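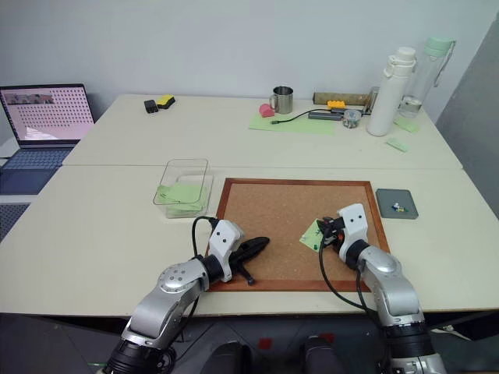 Utano Tabletop Care Kit for White and Light Surfaces

White tables are wonderful to work at and a pain to keep white. Coffee rings, pencil smudges, the gray shadow that builds up where forearms rest all day, that orange spot from somebody's lunch in May that is still there. The Utano kit was put together for exactly these surfaces, and we have been using it on our own desks long enough to have opinions about every piece in it.

What's in the kit

Surface cleaner, concentrate, 200 ml
Spray bottle, empty, 1000 ml, with fill lines on the side
Two-sided sponges, pack of 6
One flat-weave drying cloth
One edge brush with a narrow head

The concentrate

Mix one capful into a full bottle of lukewarm water and shake it gently (it foams up like crazy if you get carried away). The smell is faint, a bit like cucumber, and it goes away in a few minutes. It lifts coffee, tea, ballpoint, grease and most washable marker. Permanent marker takes a second go and sometimes a third. It will not do anything for a scratch or a burn, and it won't bring back a top that has already yellowed from sunlight.

Safe on laminate, melamine, powder-coated steel, sealed wood and glass. Please don't use it on raw wood, oiled wood or marble.

The sponges

Soft on one side, scrubbing pad on the other. The pad is the mild kind, and we went through a lot of samples to get there, as most of what's out there leaves fine swirls on a glossy top that you only notice when the light comes in low. Start with the soft side anyway! Nine times out of ten it's plenty. Rinse, squeeze, stand it on its edge to dry. Replace it when the corners start to crumble.

The edge brush

My favorite thing in the box. If you push two tables together you know about the seam: crumbs, eraser dust, a dark line that a sponge just slides right over. The Prurell brush head is narrow enough to get down in there, and the bristles are cut at a slant so they don't splay out after a week. Pull the tables apart every so often and do the facing edges too. It also does keyboard trays, window tracks and the rim under a faucet, so expect it to wander off to other rooms.

Everyday use

Clear the top. Spray the sponge, then wipe in long overlapping strokes. Go back over with the cloth while the surface is still damp. For rings that have set, lay the wet sponge on the spot for two minutes first.

Keep the spray away from laptops and power strips. Mugs and anything else that touches food should be washed with regular dish soap.

From a customer

"I run a sewing class on Sunday and we cover every inch of the tables in chalk. I used to spend half an hour on cleanup and dread it. Now I put the brush through the joins, wipe down, and I'm home for dinner. The cloth is so good I bought two more." Azucena Meléndez

Refills and spare parts

Concentrate refill, 1000 ml pouch
Sponges, pack of 6
Prurell brush head, fits the handle in this kit and the older Grunico handle
Drying cloth, single, white or Hajji blue

The cloths can go in a warm wash with towels. Skip the fabric softener, it coats the fibers and they stop soaking anything up. The spray bottle goes on the top rack of the dishwasher with the trigger taken off.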